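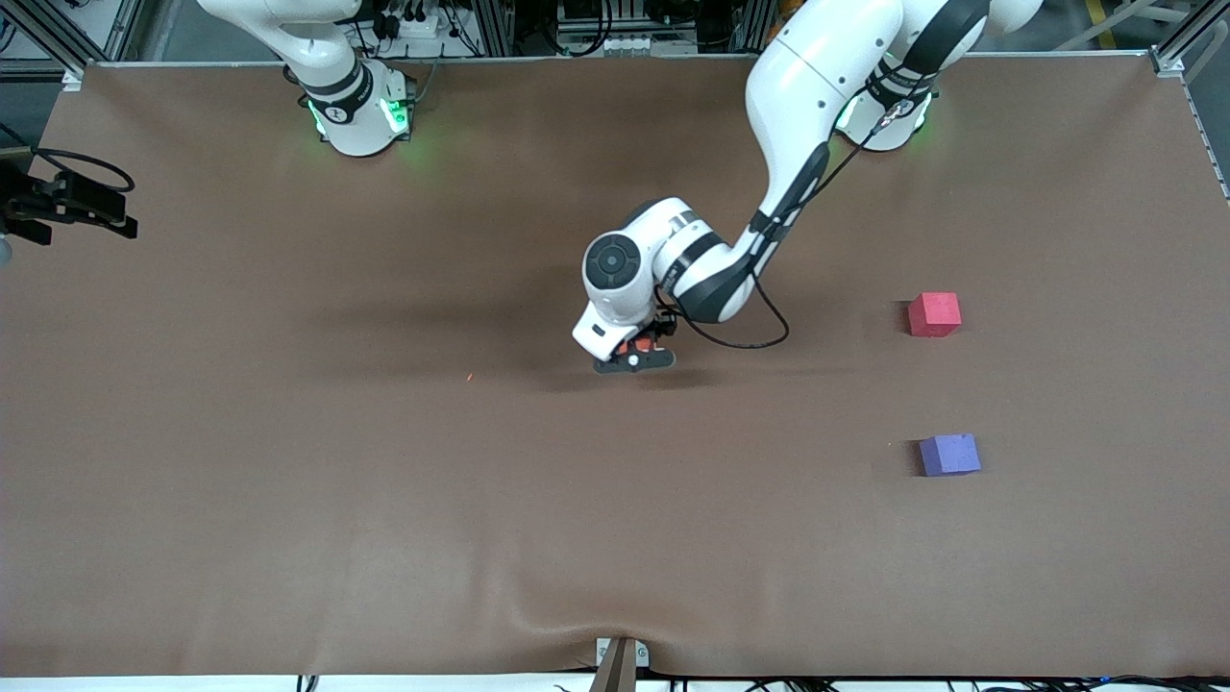 Saturday, March 3, 2018. Finish test on the big tabletop, day 2 of what was supposed to be one afternoon. I put on the second coat of the Pimum oil last night and came in expecting an even brown from end to end. The sheen is matte, as promised on the can, and the surface looks smooth, but there are soft lighter and darker patches all over it, like a map of a country with a lot of weather. With only two small cubes left out on the open part, there's very little to distract the eye from them.

Possible causes, in order of how much I'd like them to be true:

The oil. It came from the end of the Belley order and had been on the shelf since June. I stirred it. I may not have stirred it with conviction.

The sanding. Nazma Gunawardena did the left half and I did the right, and we have both been very polite about whose half looks worse. She stopped at a finer grit than I did. I have 49 discs left out of a box of 50, so I know which way the evidence points.

The light. My favorite, as it costs nothing to fix. Will look again Monday morning with the blinds up before touching anything.

Tried a rub with a dry cloth at the rear corner, small circles, 9 minutes by the wall clock. The patch moved, or I got tired of looking at it. Did not try water. Last time I tried water we had a ring, and the ring is still discussed.

Plan: one thin coat of the Dela Peña wax on the offcut first, NOT on the table. Leave overnight. If the offcut evens out, do the whole top in one go, long strokes, same person start to finish — me, apparently, as Nazma has seen the schedule. If it doesn't, strip and start over, and I'll be the one to call Stasis and explain why their table is late.

Please keep mugs off it. The patches have enough company.

Cloths are drying flat on the rail outside. Lid on the oil is not fully seated, needs the mallet.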